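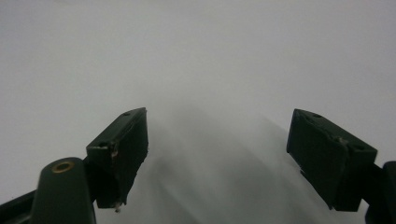 Figure 1. Plain pale surface with a soft-edged shadow.

Shadows and Reading Light in Student Rooms
Boris Omerović
Term project report, November

1. Background

Most students in the Zaltau residence read at a desk with one lamp. Many of them complain that their own hand or head puts a shadow on the page. I wanted to find out how lamp position and lamp size change that shadow, and whether students notice the difference when they read.

A shadow has two parts. The dark inner part is called the umbra. No direct light from the lamp reaches it. The lighter outer part is the penumbra, where some of the lamp is blocked and some is not. A small bulb gives a narrow penumbra, so the edge looks sharp. A wide lamp gives a wide penumbra, and the edge fades out slowly. Distance matters too. The farther the hand is from the page, the softer the edge becomes.

2. Method

I used 2 desk lamps. The Juvell has a small bare bulb. The Trokel has a wide flat panel with a white cover. Both were set to the same height above the desk, first on the left side and then on the right. I used a light meter borrowed from the physics room to measure the light on the page, with and without a hand in the writing position.

I also gave out a short survey. It went to all floors and 67 students answered. They were asked which hand they write with, where their lamp stands, and whether shadows bother them.

3. Results

With the Juvell on the left, the open page measured 934 lux. Inside the hand shadow the reading dropped to 291 lux. The rest of that light came from the ceiling and the walls. The Trokel gave a smaller drop, and its shadow was hard to trace with a pencil because it had no clear edge.

Right-handed students with a lamp on the right complained the most. Left-handed students had the same problem the other way around. Several people wrote that they had never thought of moving the lamp.

4. Problems

The meter was slow to settle, and I had to repeat the first set of readings. The curtains in my room do not close fully, so I did all later readings after dark. I did not test colored paper or glossy pages. Textbooks with glossy pages also cause glare, and that would need a separate test.

5. Suggestions

Put the lamp on the side opposite the writing hand. Leave the ceiling light on while reading. If the residence buys new lamps, wide ones would be the better choice.

Source for the definitions: Vass, Light and Shade, chapter on extended sources.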